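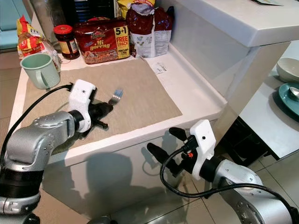 A fork and a woven placemat on the white counter.

The Blue Room at the Back
5 min read
Print | E-mail

Éabha Lenihan had run the guesthouse on Dornetti Street long enough to know that people who asked for the blue room by name had usually slept in it before, and she was nearly always right about that, so when the man on the telephone said he'd like the blue room, please, the one at the back with the crooked window, she went and looked him up in the old guest books before she even wrote him down.

There was no Kurtuluş in any of them. She went back as far as the year the roof was done and then gave up, as the soup was on.

He came on a Monday in April, in the rain, with one small suitcase and a hat he kept turning around in his hands. Yiğit Kurtuluş, he said, and spelled it for her, and she got it wrong anyway and he said that was quite all right, everybody did, his own bank did.

"You've stayed with us before?" she asked, going ahead of him up the stairs, past the landing with the fern.

"No," he said. "My mother did. She was the one who painted it."

Well, Éabha stopped right there with her hand on the rail. The blue room had been blue when she bought the house, and it had been blue for the Türkmen sisters, who had it before her and left her the good linens and a great many keys that fit nothing. She had touched up the baseboards over the years and once had the ceiling done after the leak, but the walls she had never had the heart to change, even when a lady from the travel guide told her that guests like beige.

"She worked here one winter," he went on. "There weren't any guests and the sisters couldn't pay her much, so they let her choose the color and sleep in the room when it was finished. She said it took her five coats. She said the first four looked like a swimming pool."

Éabha opened the door for him and then, which was not like her at all, couldn't think of anything to say about the towels. The lamp was on by the bed. The quilt was the yellow one, and the rain was coming down past the crooked window onto the pear tree, and he stood on the rug in his wet shoes and looked at the walls for a good long while.

"It's darker than I thought it would be," he said.

"It's lighter in the morning," said Éabha. "You want to see it just before seven. It comes in over the Prela warehouse and goes all along that side, there, over the dresser."

He nodded. He put the hat down on the chair, finally.

She told him breakfast was at eight, but that she was always up by six herself and there'd be coffee if he wanted it sooner, and that the hot tap was the one on the right, whatever it said on it. Then she went downstairs and moved the soup off the heat and stood in the pantry for a minute or two among the jam jars. There was a can on the top shelf, behind the candles, with a hard blue drip down the side of it. She had been meaning to throw it out for years. She got the step stool and took it down, and wiped the dust off the lid with her apron, and set it on the hall table where he would see it on his way to breakfast.

More stories
The Fern on the Landing
Two Nights at the Samura
Keys for Nothing
A Late Arrival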